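**Wrist view in sim: is a higher grasp rate worth the extra training time?**

**asif_arain**
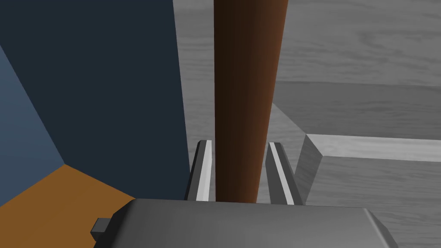 I trained the rod-picking policy two times, once with only the side view and once with the wrist view added. The wrist version grasped in 634 trials of 2761 more than the other one. I think the reason is the gap: the left finger is nearly touching the rod while the right one still has a strip of gray beside it, and from the side view this offset is difficult to read.

**craig_g**

Same seeds for both? My Talgate runs moved 7 points with the seed only.

**asif_arain**

Same seeds, yes. But I have only one training run for each version.

**anum.ansari**

Then I do not agree with your reason. You gave the second policy more pixels as well. Please try two side views before you say it is the gap.

**craig_g**

+1. And plot the failures by offset.

**asif_arain**

It is a fair point. Two side views are training now, 53 epochs. I will post the plot in this thread.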